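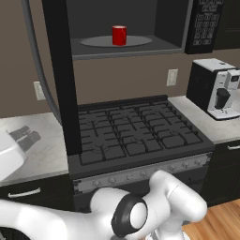
How to benchmark a kitchen chore in simulation: the microwave task

Whether a machine can do household chores yet depends on which chore, and on what counts as done. This tutorial sets up one chore, taking a mug out of an over-the-range microwave, and scores it in a way that gives a usable answer. It assumes a working simulator, a single-arm robot model and a kitchen layout with an articulated microwave door.

1. Split the chore

Do not score "unload the microwave" as one item. Use four stages:

Open the door
Grasp the mug
Clear the cavity
Place the mug on the counter

Log each stage separately. A policy that opens the door every time and never gets a grasp has a different problem from one that drops the mug on the way to the counter. A single success number hides this.

Each stage also needs its own reset. To test the grasp alone, start the episode with the door fully open and the mug at rest on the turntable.

2. Set the geometry

Mounting height matters more than most people expect. An over-the-range unit puts the cavity above the cooktop, so the arm has to reach up and forward at the same time. Check that the target pose is inside the workspace before you train anything. If the inverse kinematics solver fails at the back of the turntable, move the base and check again.

Give the open door a collision mesh. Many kitchen assets ship with a visual door and no collision geometry, and the arm will pass straight through it. Do the same for the burner grates.

3. Randomize

Vary these between episodes:

Mug position on the turntable
Handle direction
Mug diameter and mass
Door angle at the start of the grasp stage
Base position

Keep the lighting fixed for the first run. Add lighting changes once the grasp stage is stable, or you will not know which change caused a drop.

4. Run and score

Our reference run on the Prerngate layout used 3,795 episodes. The door stage passed in 3,609. The full chore, with all four stages in one episode, passed in 279. Most failures came in the third stage, where the mug touched the cavity wall or the forearm touched the door.

Viorica Stan reviewed the logs and asked for a stricter placement rule: the mug must be upright and still for two seconds with the gripper open. Use that rule. Without it, a mug that tips after release still scores as a pass.

5. Read the result

The full-chore rate is 7.4 percent. That is a no for this chore, with this arm and this policy. The door rate is 95.1 percent, good enough to stop working on the door.

Two limits apply. The simulated mug was empty — a full one adds spill as a failure type, and this setup does not model liquid. Contact friction was also left at the simulator default, so expect the grasp rate to change on hardware.

6. Before you compare runs

Record the random seed, the layout version and the episode time limit. We use 3,000 simulation steps per episode. A shorter limit lowers the placement score first. Runs with different limits should go in separate tables.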